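4.3 Daily care of the seat cushions

The Skalell sofa cover is a woven gray fabric. Colored laundry left on the seat can mark it, red items most of all.

1. Clear the seat before cleaning. Fold clothes and move them to a shelf or basket.
2. Lift the raised cushion section and vacuum the gap behind it with the soft brush. Use the lowest suction setting.
3. Wipe the stitched seam along the front with a dry cloth.
4. Press the cushion back until its edges line up with the seat.

Note: Check the care label on a new garment before you set it down on the cover. Bright dyes can bleed the first few times they are washed.

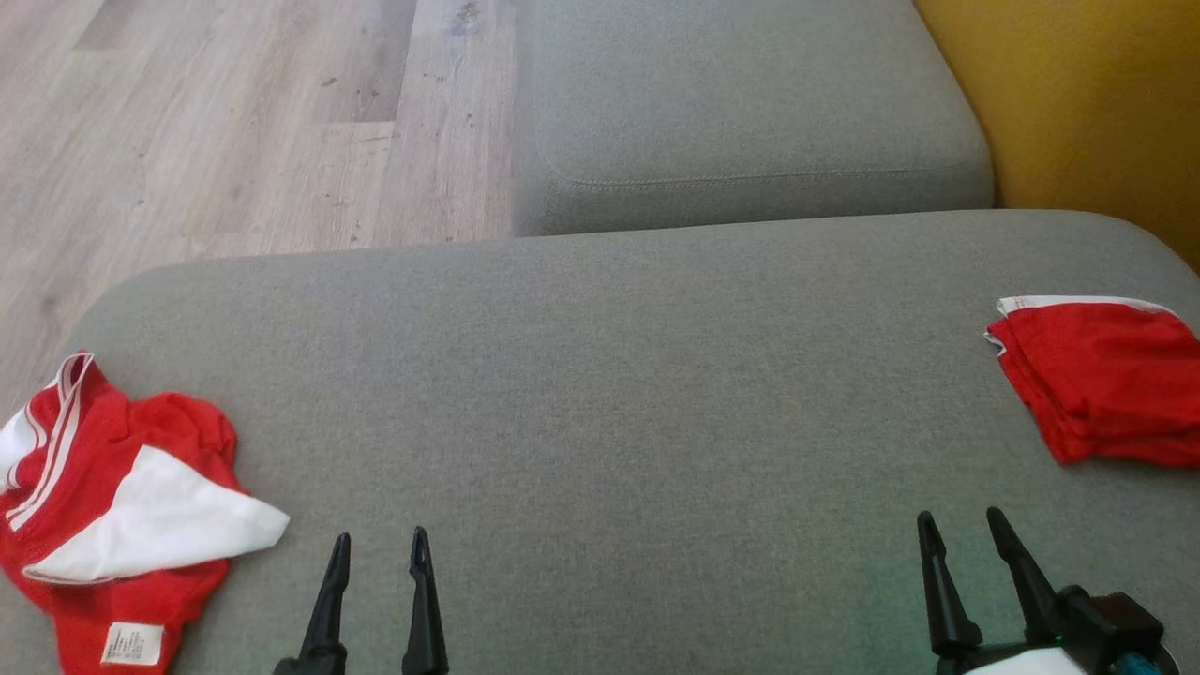 Fig. 2. Red and white clothing on the seat cushion.

5. If a mark appears, blot it with cold water — do not rub. Let the cover air-dry for 2 hours before anyone sits down.

Caution: Do not use bleach or a steam cleaner. Keep heaters at least 50 cm from the fabric.

Replacement covers are ordered under part number 687. See section 6 for removing the cover and for washing instructions.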